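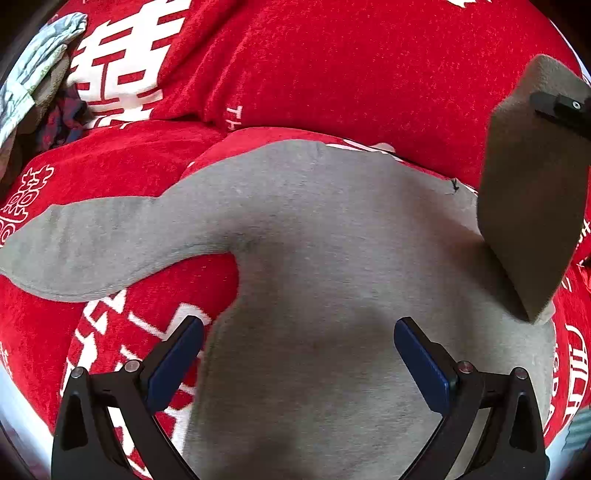
Pana wants to know if anyone has a good rule for when to stop a folding take and start over. I'm writing this up for the two of us, since we share the work and I'm the one who types faster. We're collecting sweater folding examples with a pair of hand-held grippers, one in each hand, on top of a bed. We have 56 takes saved so far and the goal is 400, so I'd really like to settle this now and not at take 300 when it's too late to be consistent!

Our trouble is the sleeves. Sometimes a sleeve slips out of the fingers halfway across, and one of us will pick it up again and carry on, while the other one stops, shakes the sweater out and starts from scratch. Both ways end in a folded sweater. Are we hurting the set by mixing them? Also, does it matter that we always use the same bedding? It's a busy print, red with a lot of white lettering, and I can't decide if that's a good thing or a bad thing.

**Jinfeng Zou**

Keep the slips, please! I used to throw mine out, and I ended up with a policy that folded beautifully until it dropped something, and then it just hovered there with no idea what to do next. A dropped sleeve that gets picked up again is one of the most useful things you can show it, so long as the person recovers in a calm and sensible way. What I do throw out is any take where somebody lets go of the grippers, reaches in with bare fingers, or stops to talk for a while in the middle.

I'd put a note next to each take, even just one word ("clean" or "recovered"), and then you can sort them later if you change your mind. My own notes from August are a mess and I regret it every time I open them.

As for the bedding, change it. Do a block of takes on one cover, then swap for something plain, then a bare table if you have one.

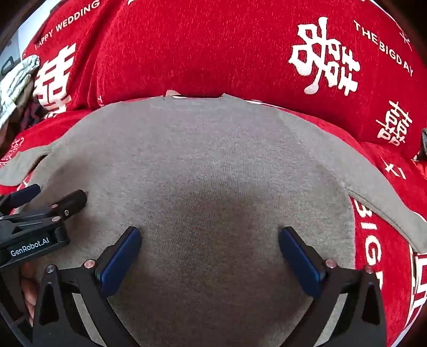

Gestar here, and I mostly agree with Jinfeng, though I'd go slower on swapping covers. Get one garment working on one surface first. I changed the sweater, the cover and the lamp all in the same afternoon and then had no clue which of them had caused the trouble. Whatever you do, pick one starting layout (ours is flat, arms out, neck away from you) and stick with it for the first batch, then begin messing it up a little on purpose.

One more thing, agree on which sleeve goes first. We didn't, and it cost us 11 evenings of redoing.

**Datudska**

just record more, it sorts itself out after 400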